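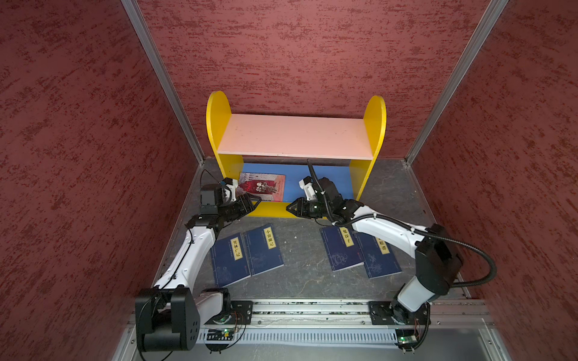

Kiln share at Irkach: is the new glaze rule going to stick?
Posted 2024-02-18 by dennis_rashidi

For anyone who skipped the email, and I know how many of you skip the email: starting in March the Irkach clay studio wants a test tile fired before any outside glaze goes on a real pot. One tile per glaze, labeled on the back, left on the rack by the sink. If it runs, blisters or eats the shelf, you don't get to use it.

I have 40 jars at home. I mixed most of them myself and labeled a good half of them "blue?" in pencil. So I'd like to know how serious we are about this before I spend my spring making tiny rectangles.

---

jamila.m

Very serious, I hope. Whose pot welded itself to mine in the last cone 6 load? I have a mug with somebody else's foot ring on it. It's the only thing I've made that people ask about, but still.

---

vasi_pirvu

The rule is fine. The timing is silly. The tiles have to go in a cone 6 load, the cone 6 load goes when the kiln is full, and the kiln is never full in winter because half of us are hiding at home. So you make a tile, wait three weeks, get a yes, glaze the pot, wait three more weeks. I'm 71. I don't buy green bananas.

---

dennis_rashidi

Vasilică, you bought a bag of clay the size of a calf last month.

---

vasi_pirvu

It was on sale.

---

ileana_a

I fire the thing, so let me put in a word. A shelf costs us $138. We lost two before the holidays and I spent an afternoon with a grinder and a face mask getting the third one flat enough to use. Tiles can go in the gaps of any load at the right cone. I don't need a full kiln for them, I need you to stop leaving them in your bag.

Also, Dennis, "blue?" is not a label. Please write the recipe name and the cone. If you don't know the cone, that's a jar for the disposal bucket.

---

florin_h

Going to be the grump here. When I joined, the pitch was open studio, bring what you like. Now there's a tile rule, a cookie rule, a wax rule, and a laminated sheet over the wedging table about where to stand. I moved over from Nulatmont to get away from laminated sheets.

I've used the Ardeleanu tenmoku on everything for years and it has never moved an inch. Why am I testing it?

---

jamila.m

Because you put it on so thick it has weather.

---

florin_h

That's called depth.

---

ileana_a

Florin, a tile takes you four minutes. Your post probably took six. If it's as steady as you say, you do it once and never hear from me again on the subject. Store-bought glazes from the Mevo range are exempt, by the way, as long as you don't layer them. Layered counts as a new glaze.

---

dennis_rashidi

Wait, layered counts as new? So 40 jars, any two of them together... I just did this on the calculator and then I turned the calculator off.

---

vasi_pirvu

Make the tiles small.

---

jamila.m

Stand them up, too. Flat tiles tell you nothing about running. I cut an L shape from a slab, or throw a ring with no bottom and slice it up like a cake. You get a bunch at once and they stand on their own. Put a little clay saucer under each and Ileana's shelves will live.

Happy to show people after the Thursday wheel group if anyone wants. Bring your own saucers, I'm not running a diner.

---

florin_h

Fine, I'll do one tile. One. I still think we should have been asked, and I'd like it on record that the sheet over the wedging table has a spelling mistake in it.

---

ileana_a

It's on record. Who's got the cone 6 witness cones? The box is empty and someone put it back on the shelf anyway.

---

dennis_rashidi

They may be in with my blues. I'll look tonight.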